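4. Sorting small items before storage

Use this section when you empty a drawer, a handbag or a bedside table into the Potach drawer organiser. Read section 3 first if the trays have not been fitted yet.

4.1 Spread a comforter or thick blanket over a bed or long table. Small boxes and caps roll less on padding than on a bare top.

4.2 Tip the contents out and spread them so that nothing lies on top of anything else.

4.3 Pick out the slim boxes. Stand each one on its end to check that it fits the tall slot. If it sticks out by more than 2 cm, lay it flat in the long tray.

Note: printed gift boxes, such as Hello Kitty ones, mark easily. Keep them away from the metal clips. 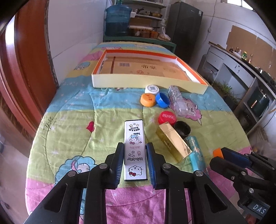
4.4 Put loose bottle caps together before you decide which to keep. Match each cap to its bottle. Caps with handwriting or a printed code should stay with the item they belong to – write the name on a Gomow label if you are not sure you will remember.

4.5 Place tubes in the round cups, cap end up. The organiser has 7 cups.

4.6 Empty plastic bottles do not go in the organiser. Rinse and recycle them.

Caution: bottle caps are a choking hazard. Do not leave them out on a bed where small children sleep or play.

4.7 Shake out the comforter over a hard floor and check for anything left in the folds.

If a tray is cracked or missing, contact Brudbridge spares and quote the number under the base.

Comments (3)

petkov_home
Does the tall slot come in a wider size? My perfume boxes won't go in.

Marrow20
Step 4.7 found me an earring back. Thanks.

tidyish
The cups are too narrow for hand cream – I use the long tray instead.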